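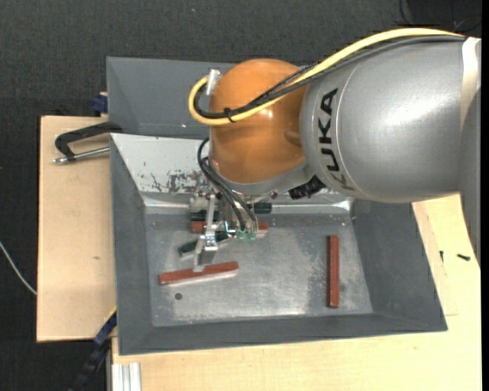 A host from the Iven open day wrote back that the old version of this section had the demonstration steps right but left out everything that happens between groups, and that most of the lost time was there. Could the reset steps be moved in front of the talk? They have been. The order below replaces the one in the first printing.

## 6. Running the picking demonstration for visitors

Revised 14 Mar 2019. Applies to the Kudora bench cell with the Balon control program. Setup of the arm itself is in Section 3 and is not repeated.

### 6.1 Before the first group

1. Put up the floor barrier. No part of it may be closer to the bench than the painted line.
2. Check that both bins are seated and that the clamps are tight. Push each bin by hand from the side. If it moves, tighten the clamp and run the bin check in 4.2 again.
3. Look along the arm from the base to the gripper. The cables should follow the joint in a smooth loop, with no tie pulling against a connector.
4. Check the air hoses at the gripper fittings. Tug each one lightly.
5. Remove loose screws, tools and cups from the tabletop, including the side under the arm.
6. Start Balon and load the job **VISIT**. Do not use a production job with the speed turned down.
7. Set the speed to 10 percent and run one full cycle with no visitors in the room.
8. If the cycle finishes without a stop, raise the speed to the level on the cell card.

**Caution:** The host holds the enabling switch or stands within reach of the stop button for the whole visit. If the host has to leave, the arm is stopped first.

### 6.2 Reset between groups

Allow 5 minutes. At Iven the schedule had no gap, and the last groups of the day waited in the corridor.

1. Stop the arm and wait for the light on the cabinet to change.
2. Move the bars back to the front bin. Mix the red and green ones and let them lie at different angles. Some should overlap.
3. Keep bars away from the corners. The gripper finger can reach a bar lying flat along a wall, but the approach is slow and visitors take it for a fault.
4. Write the pick count on the log sheet, then set the counter to zero.
5. Close the gate, press **Reset**, and wait for Balon to show **Ready**.

*Note:* Scratches and worn patches on the bin floor do not stop the demonstration. If the program begins to report bars where there are none, clean the floor with a dry cloth and repeat the bin check.

### 6.3 The demonstration

1. Bring the group to the barrier and give the safety talk (card A).
2. Let the arm make its first pick before explaining anything. Children in particular will not listen until it has moved.
3. Point out the gripper and say what it has to do: find a bar, close on it, and lift it clear of the others.
4. Pause the job from the screen. Ask the group which bar they would take next.
5. Resume. The program often chooses a different one. Bars on top are scored higher, and so are bars with free space on both sides.
6. Take questions with the arm paused. The noise from the air supply makes it hard to hear at the back.

**Do not** let visitors place bars in the bin while the cell is powered. If a group wants to try it, use the spare bin on the side table and show them the camera view on the second screen.

### 6.4 If a pick fails

A dropped bar is normal and the job will try again by itself. After the third failed try on the same bar, Balon pauses and shows message 166.

1. Tell the group that the arm has paused.
2. Stop the cell and open the gate.
3. Turn the bar by hand so that one long side is free.
4. Close the gate and resume.

If message 166 comes back within the same visit, end the demonstration and show the recorded run. Look for a bent fingertip or a bin that has shifted before the next group comes in.

### 6.5 End of the day

1. Send the arm to its rest position and switch off the drives.
2. Close the air valve.
3. Empty the bin and put the bars in their box.
4. Copy the log sheet totals into the cell file. The Iven day came to 1,075 picks, with no damage to the gripper.
5. Leave the clamps on. The cell goes back to its normal job without a new bin check if nothing has been moved.

Spare fingertips and bars are ordered from Cieślak, using the part numbers in Appendix B. Orders for the September open day should be in before the summer shutdown.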